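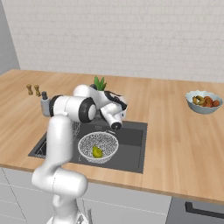 ### 3.2 Water use at the kitchen sink

Households in Prirkholm and Hornura were metered at the kitchen tap for the whole of September. The meters logged flow every 2 seconds, and an event was taken to end once the tap had been shut for 50 seconds. Events shorter than one logging interval were dropped. Each household also kept a paper diary in which rinsing, filling and washing up were entered separately.

Rinsing of vegetables and fruit made up the largest group of diary entries in both towns, but the volume drawn per event varied widely. Where a bowl or colander was used, the tap was usually opened once and left at a steady flow. Where food was held in the hand, the flow was broken into short bursts, and the diary and meter records were harder to match. 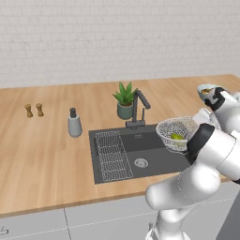

Figure 4. Sink and wooden countertop.

Matching followed the method of Kuster, with one change. Diary times were allowed to drift by up to two minutes before an entry was rejected. Roughly 2000 events were kept after this step. The Drevgate meters, fitted only in Hornura, under-read at low flow and were corrected using the bench curve supplied by Endang Sopacua. No correction was made for water temperature. Events with no diary entry were retained in the totals but left out of the comparison by task in Section 3.3.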